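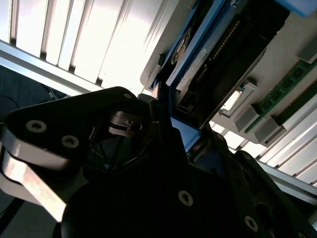 Josiane Poulain

ok so this is the old Bilton tower, side off. hard drive is the black one in the blue bracket. I want it out before the case goes to recycling and I can't work out the bracket. there's a lighter blue tab at the one end, do I squeeze it or pull it? pulled kind of hard last night, nothing. 2 years of photos on there so I'd like not to snap anything. power cord is out, yes

cindis_dad
squeeze the tab and slide the whole bracket out, drive comes with it. dont try to get the drive out while the bracket's still in the case

pimetetti
might be screws on the far side tho. my old one had a blue bracket too and there was a screw hiding behind, I yanked for an hour before I looked. check first

cindis_dad
never seen screws on the tab kind. the whole point of the tab is no tools

pimetetti
well mine had one. so

songbird70
Did you take the cables off the drive first? You've got the gold pins showing along the edge so I'd keep fingers off those. Touch bare metal on the case before you go in, static is real

cindis_dad
static is way overblown imo, I've pulled maybe 100 drives in socks on carpet

songbird70
good for you, they're not your photos

Josiane Poulain
lol ok. touching metal. will look for a screw w/ a flashlight after dinner. if it does come out what do I plug it into? laptop only here, no other desktop

pimetetti
usb adapter, cheap. get one with its own power brick if it's a full size drive, the ones that run off just usb wont spin it up. and copy everything off to 2 places before you poke around in folders

songbird70
Agree on the power brick. Mine took all evening for about 800 gigs so start it early and turn off sleep on the laptop or it quits halfway

cindis_dad
or just put the side back on, boot the thing and copy to a stick?? why is it coming out at all

Josiane Poulain
doesn't boot. beeps at me and shuts off. has since October

cindis_dad
ah ok. then yeah adapter

Josiane Poulain
no screw that I can find. going to try the squeeze thing agian, back in a bit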